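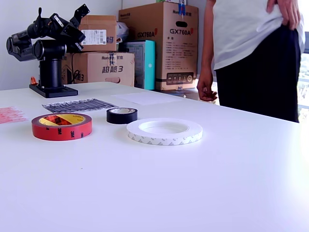

Three rolls of tape on a white tabletop, one of them red 3M mounting tape.

How a mobile shooter gets patched in the middle of a season

The version 9 update to Wulley went out on 24th September and weighed 353 megabytes. The spring update, in April, weighed 174. Both were described in the release notes as minor. Players on the forums compared the two numbers, decided that the studio had gotten careless, and asked for an explanation. Kröger, which develops and runs the game, put out a short technical note the same week. It covers the basics and leaves out most of what league players wanted to know.

A mobile shooter is two products delivered by two routes. The first is the app itself, the part the phone's store installs. It holds the engine, the network code, the input handling and enough artwork to draw a login screen. The second is the content: maps, character models, weapon data, sounds, text. Content comes from the studio's own servers after the app has opened and checked its version. The store reviews the app. For the most part it doesn't review the content, so the second route is faster and gets used for everything that can be sent that way.

Wulley keeps its content in bundles. A bundle is a compressed file holding a group of things that tend to be loaded together. One map is usually one large bundle for the terrain and several small ones for props. When a prop changes, the bundle that holds it has to be replaced. The size of an update therefore depends on where the changed items sit, and only loosely on how many of them changed. Replacing the firing sound of a single rifle is cheap if that sound has its own bundle and expensive if it shares one with every other sound in the game.

That accounts for much of the gap between April and September. The spring update added a map, which is new content and compresses well. The September update changed surface materials on maps players already had. Material files in Wulley are shared across maps, and a shared file forces every bundle that includes a copy of it to be rebuilt. By the studio's account the changed data was smaller than in spring. The rebuilt bundles were larger.

There is a known way to lower the cost, called delta patching. The server compares the old bundle with the new one and sends only the differences, and the phone assembles the new bundle from the old one plus the patch. It works well on data that hasn't been compressed. It works badly on compressed data, where one early change can alter every byte that follows. To use it properly a studio has to store content uncompressed on the phone, which takes more space, or unpack, patch and repack on the device, which takes time and battery and needs free storage for two copies at once. Wulley does the second on newer phones. Older ones get the full bundle.

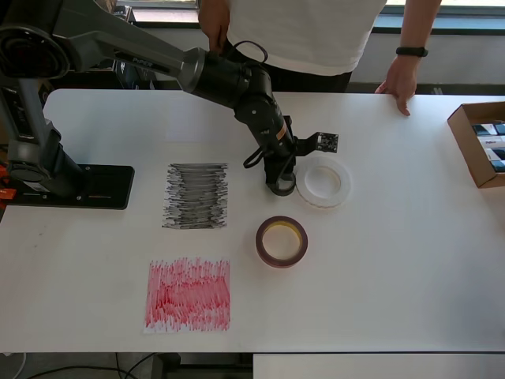 The check for which phones count as newer is done on free storage and memory, and it runs at the moment the update starts. Two players with the same model can be sent different downloads if one of them has a full photo library. Several complaints about the 353-megabyte figure came from players whose friends had seen a much lower one. Both groups were reading their screens correctly.

For casual play none of this matters much. The game asks for the update, the player waits, and matchmaking only pairs clients on the same content version. League play is harder, and the Avcombe circuit shows why.

Avcombe runs its qualifiers online and its finals on a stage in Nevstead. A season lasts long enough that at least one content update falls inside it. Until last year the rule was that every match was played on whatever version was live. Teams disliked this for an obvious reason: a change to recoil values on a Tuesday could undo weeks of practice before a weekend bracket. The circuit asked for a version lock, and Kröger agreed to keep one.

A version lock sounds simple and is a fair amount of work. The match servers for the league have to keep running the old build. The content servers have to keep the old bundles available and not expire them. The account system, which is shared, has to accept logins from an old client without pushing it to update. And the client has to be told that it is allowed to be out of date, normally the one thing it is written to refuse.

Kröger handles the last part with a flag on the account. A flagged account sees a second entry on the launch screen and can choose the league build. The league build keeps its bundles in a separate folder, so a player who wants both versions needs room for both. The studio recommends removing the league build between seasons. Many players don't, and their installed size grows with each one.

Balance values are treated differently from artwork. Damage, recoil, reload time and movement speed are stored in a small table that the match server owns. The client receives a copy at the start of each match. This lets the studio adjust a weapon without any download, and it lets the league pin the table on its own, separately from the bundles. In practice the Avcombe rules now pin the table for the whole season and pin the bundles only during a bracket week. Visual changes can arrive between brackets.

The weakness in that arrangement is anything that counts as both. The September material change is a good case. A surface material in Wulley carries a texture, a footstep sound and a penetration value, which decides how much a wall slows a bullet. The texture and sound live in the bundle. The penetration value lives in the table. With the table pinned and the bundles updated, a wall could be drawn as thin sheet metal and stop rounds like concrete. Teams found four such surfaces on the harbor map in the first evening of practice. The studio's fix was to send the old materials back to flagged accounts for the harbor map alone, which meant one more rebuild and one more download.

Replays are affected as well. A Wulley replay isn't video. It is a record of inputs and positions that the client plays back through the live game, and it needs matching bundles to look right and a matching table to come out right. Replays saved under the April content open under the September content with a warning, and shots through walls may be shown landing where they did not land. Coaches who keep a library have been advised to export anything they need as video before updating. The export runs at normal speed, one match at a time.

Kröger says the next step is to split materials so that shared files are referenced by bundles instead of copied into them. Update sizes should drop once that is done. The change itself requires rebuilding every bundle in the game, so the update that delivers it will be close to a full reinstall. It is planned for the gap between seasons, after the Nevstead finals, and the league build will be retired on the same day.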